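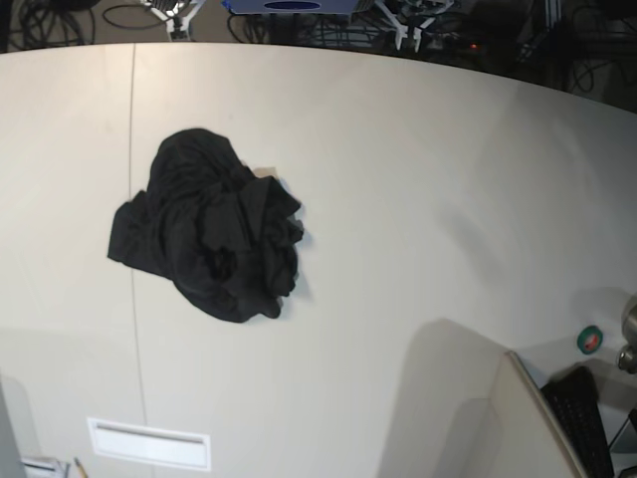
**Does a small grant count as income for unemployment?**

Emília Paulík

Hi all! I got laid off from the Grustik warehouse in August and I'm on state unemployment. The town is handing out a one-time $300 job seeker grant (for bus fare, interview clothes, that kind of thing) and I'd love to apply – but do I have to report it on my weekly claim? I really can't afford to lose a week over it.

**virnex_fan**

Nope, free money is free money. Take it!

**Batista**

I'd be careful with the answer before mine. Rules differ by state, so call your claims office and ask before you certify. When I got one from my county, they told me it wasn't wages and my check stayed the same, but I had to send in the award letter. I was on hold for 2 hours, so call right when they open. Keep your receipts too – my program wanted them back within the month.

**pornuritz**

Mine was $2000 for a welding course and went straight to the school, so I never had to report it. No idea about cash ones, sorry!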